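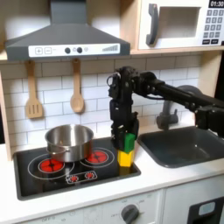
Mounir Belhaj wrote in to ask whether a play kitchen is worth the floor space once the first excitement wears off. He has one at home, it has become a shelf for mail, and he would like to know what other people do with theirs before he gives it away.

We have kept a play kitchen in the family room at Trakow since May, so this month's item is about that. It gets used most days. What keeps it in use is mostly a matter of what we leave out on it and what we put away.

The hood has two wooden utensils hanging under it, a slotted spatula and a spoon. They used to live in a drawer with everything else and came out only when the whole drawer was emptied on the floor. Once they were hung up, children reached for them first. If your kitchen has no hooks, a short rail from the hardware store will do. Hang it low enough for the smallest child who uses the room.

The cooktop has its burners printed on, in red, and the knobs on the hood are another thing to play with. The microwave has 01:30 on its display. Several of the four-year-olds have decided that this is how long everything takes, soup included, and they will tell you so if you try to serve early. We have let that stand.

Pots are the part people ask about most. We started with a boxed set from Feronar, with lids, a colander and a frying pan, and we ended up packing most of it away. Two pots out at a time is enough. A metal pot is louder than a plastic one, and parents should know that before they bring one home. It also holds up better. Check the rim with your thumb before you hand it over, and check the handle again every few weeks.

Sherif Ashour runs the swap shelf at the front desk, and he has a few metal pots there now. Bring something back in exchange if you can. If you can't, take one anyway and sign the sheet.

Food is the other question. The full bin held 82 pieces when we sorted it for the winter cleaning, and a lot of those were halves of things with no other half. Those are gone. The rest are split into small boxes, and one box is out at a time.

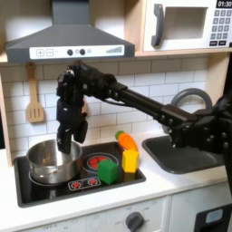

Loredana Leone says she would skip the play food altogether and use blocks, as her own children did, with a yellow one for cheese and a green one for whatever they were refusing to eat that week. She finds that realistic food gets sorted and named, and that blocks get cooked.

We don't go that far, but we do mix them. A green block and a yellow one next to an orange toy vegetable will all go in the same pot sooner or later. The younger children don't seem to mind which is which. The older ones like to write a menu, and for that the real-looking pieces help. We keep paper and a thick pencil in the box with the vegetables.

A few notes on upkeep, for anyone setting one up at home:

Wipe the cooktop with a damp cloth and dry it right away. A glossy black top shows every fingerprint, and a scouring pad will leave marks that don't come out.

Wash metal pots in the sink with dish soap and dry them before they go back. Wooden utensils should be wiped, never soaked. Ours get a little mineral oil when they start to look gray.

Leave a bare stretch of counter next to the cooktop. Children need somewhere to set a pot down, and if the counter is full they use the floor.

Put away anything that hasn't been touched in a month. Bring it back later and it will be new again.

As for Mounir's question, we would clear the mail off, put out one pot, one spoon and a handful of food, and give it two weeks. If it is still a shelf after that, Sherif will be glad to find it another home. He can pick up within Trakow if you leave your address at the desk.

The family room is open for 90 minutes each morning, and the swap shelf can be used whenever the desk is staffed. The next box to come out is the bread and fruit. If you have any play bread in good shape that you no longer need, we are short of it.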